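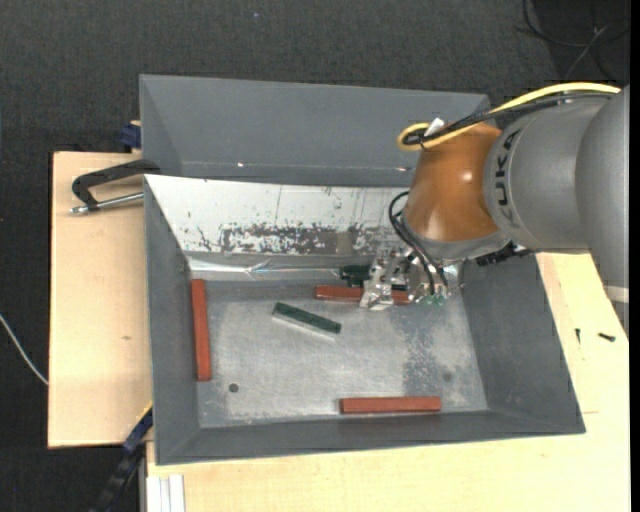
Seven months with a used midsize SUV, a thread. I bought it with 86 thousand miles on it, and I've kept a log of every repair and every fill-up. The cargo area is the part I use most, so I'll start there. What I wanted was a plain gray bin with sloping sides, like the trough at the back of the bench, that I could drop in behind the second row and hose out. The one the dealer sells is flat, with a short lip, and it slides.

I ended up with a liner from Zuralex. It fits well at the wheel wells and badly at the hatch, where it curls up and catches the weatherstrip. I trimmed it with a utility knife and it has been fine.

With the third row folded I can get a bicycle in with the front wheel off. With the third row up there is room for groceries and not much else. If you have a stroller and six passengers, look at a minivan.

Engine is the V6. It pulls well on the highway and is slow off the line when the AC is on. The transmission hunts between gears on the long hill out of Flimau. Putting it in manual mode and holding fourth takes care of that.

Mileage: I get 24 on the highway if I stay under 70. Around town it's 17. Winter was worse, 15 for most of January. I don't tow, so I can't tell you about that.

First repair was the front sway bar links. They clunked over every speed bump. Parts were cheap and the job took me an afternoon in the driveway, most of it spent on one rusted nut.

Second repair was the big one. Water pump, 359 dollars at the Dhillon garage on the north side, parts and labor. I had a quote from the dealer for more than double. Ask what coolant they put in and write it down, you will need to know later.

Sorcha Cowie asked whether I'd had the timing chain looked at. Yes. The previous owner had it done and I have the receipt, which is half the reason I bought this one and not the cheaper one in Jadavwood. The cheaper one had a rattle on cold start and the seller said they all do that. They don't all do that.

Tires. It came with four that didn't match. I put on a set of all-seasons and the road noise dropped a lot. Pressure is 32 in all four on mine, cold, going by my tire shop. Check the sticker on your own door jamb, because wheel size changes it.

The seats are good. I have a bad lower back and can do four hours without stopping. The driver's side bolster is worn through at the edge from people sliding in and out. I bought a cover, hated it, took it off.

Infotainment is old and slow. It takes long enough to start that I'm usually out of the street before the backup camera is any use to me. Bluetooth drops one phone when a second one gets in the car. I gave up and use a cable.

Headlights were yellow and hazy. I sanded and polished them in October and put a clear coat on. Still clear now. Do the wet sanding properly and tape off the paint first. I didn't tape one side and there's a dull patch on the fender.

Correction to the post above: Quentin Gilbert points out I can't have had the car seven months if I did the headlights in October. He's right. I went back to the log and it's nine months. The repair costs are the same, I just counted from when the plates came.

Someone asked about oil. It used none for the first few thousand miles and now uses a little between changes. I check it every second fill-up and keep a quart in the side pocket in back. Full synthetic, changed every 5,000.

Things still on the list: rear shocks, a cabin filter, and the rear wiper, which parks halfway up the glass. I've changed the wiper arm already, so it's probably the motor. A used one from the salvage yard is next.

Would I buy it again at the same price? Yes, with the chain receipt. Without it, no. I'll add to this thread when the shocks are done.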